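Reusing cardboard boxes in the kitchen (and when to let them go)

27 comments
42 shares

I have a weakness for a good box. My partner would use a stronger word, but he doesn't do the groceries, so he doesn't get a vote. Every December the laundry fills up with cartons from presents and mail orders, and every year I swear I'll flatten the lot and get them out in the recycling before the bin goes full to the brim with prawn shells and wrapping paper. Then I find one that's exactly the right size for the onions and we're off again.

So this is my collected wisdom on using cardboard boxes for fruit and veg, pinched from my mum, from a few years of mistakes, and from Leszek Nowakowski, who ran the fruit shop near our old place and had opinions about everything you could put in a bag.

Start with the box itself. You want one with stiff walls and no smell. Shoe boxes are fine if they've aired for a few days. Anything that held washing powder, candles or soap is out, I don't care how pretty it is, because your pears will taste of lavender by the weekend. I made this mistake with a lovely one from Conico that came with bath salts in it, and we ate perfumed mandarins for a week (well, I did, the kids staged a walkout).

Coloured boxes are nice on a bench or a table, and I do like one that looks a bit cheerful, but check the colour is on the outside only, or at least that it doesn't rub off. Give the inside a good going over with a dry white cloth. If the cloth comes away clean, you're right to go. If it comes away tinted, use the box for tea towels or batteries or that drawer's worth of rubber bands you're never going to sort out.

If the box has flaps, fold them down inside or cut them off. I used to leave them standing up and they just flop about and get in the way when you're reaching in for an apple. Folding the top strip over the wall makes a firmer rim too, and a firm rim is what stops the whole thing going wonky when you pick it up with one hand while holding a cuppa in the other.

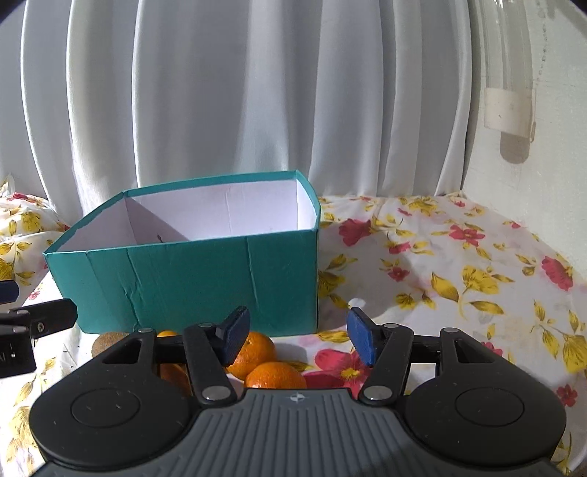

Now, creases. People chuck a box the minute it gets a crease and I think that's a waste. An upright crease in a side panel hardly matters if the corners are still sound. What you're looking for is softness. Press your thumb into the bottom corners, and if they give like wet bread, the box is finished. I go over dodgy corners with brown paper tape on the inside, pressed down hard with the back of a spoon, and that buys you another month or two. Sticky tape is hopeless for this, it lifts the second there's any damp about.

On to what goes in it. Oranges are the easy ones! They're happy on the bench for a week or so, they've got their own packaging, and a shallow box suits them beautifully. Go one layer deep, two at the very most. The trouble with a deep box is that you forget about the poor thing at the bottom until you smell it, and by then it's got a fur coat and has introduced itself to the neighbours. If a deep box is all you've got, scrunch up some clean paper in the bottom to raise the floor. It looks generous and full as well, which is handy if you've got people coming over and not much fruit.

Kiwifruit need a bit more thought. They usually come home from the shops as hard as golf balls, and if you want them ready quickly you put them in with a banana or an apple and leave them be. If you don't want them ready quickly, keep them well away from the banana and pop them in the fridge. I ripen mine two or three at a time so we're not faced with seven soft ones on the same morning. Give them a gentle squeeze near the stem end. A little bit of give means eat it today, a lot of give means smoothie.

I tip everything out onto the table first, by the way, and have a proper look before anything goes in the box. Any fruit with a split, a bruise or a suspicious soft bit goes in a bowl by the sink to be used that night. Leszek did this with every crate that came through his door. He'd have his sleeves up at five in the morning, rolling oranges across the counter under his palm, and he could find a bad one with his eyes shut. I can't, I have to look, but I've got better at it.

Wash or don't wash? I don't, until just before we eat it. Damp fruit in a cardboard box is asking for trouble. If you've got a child who will eat an unwashed kiwi skin and all (I have one of those) then wash it, dry it properly with a tea towel and let it sit out for an hour first.

A few people have asked about lining. I've tried baking paper, which slides around, and I've tried those cut-to-size mats from Fommont, and they're good but a bit dear for something going under a lemon. A folded tea towel does the job. White or pale is best, because you can see straight away if something has leaked. My favourite boxes already have a white inside and I don't bother lining those, I just give them a shake over the sink once a week to get rid of the bits.

Where you keep it matters more than the box does, in my opinion. Ours lives on the table most of the year, out of the direct sun. In January I move it to the floor of the pantry, as our kitchen gets the afternoon sun straight through the window and I've seen a bowl of nectarines go from perfect to jam in a day. And please protect your tablecloth! Cardboard dye and a wet ring from a glass are a terrible combination. I've got a flowery one from my aunt with a faint blue corner on it that has survived every stain remover in the cupboard, including two goes of bicarb and a very stern talking to.

Potatoes and onions get their own boxes, separate, with lids or a sheet of newspaper over the spuds to keep the light off. Don't put them in together, they set each other off. Garlic is fine with the onions.

When a box finally carks it, tear it up and put it in the compost if it's plain, or in the recycling if it's coloured or shiny. Take the tape off first. I tear mine up while the kettle boils.

Next time I'll do glass jars and how to get the label glue off, as I've got 54 of them in the shed and I've been told something has to change. If you've got a trick that beats eucalyptus oil, pop it in the comments.

7 new comments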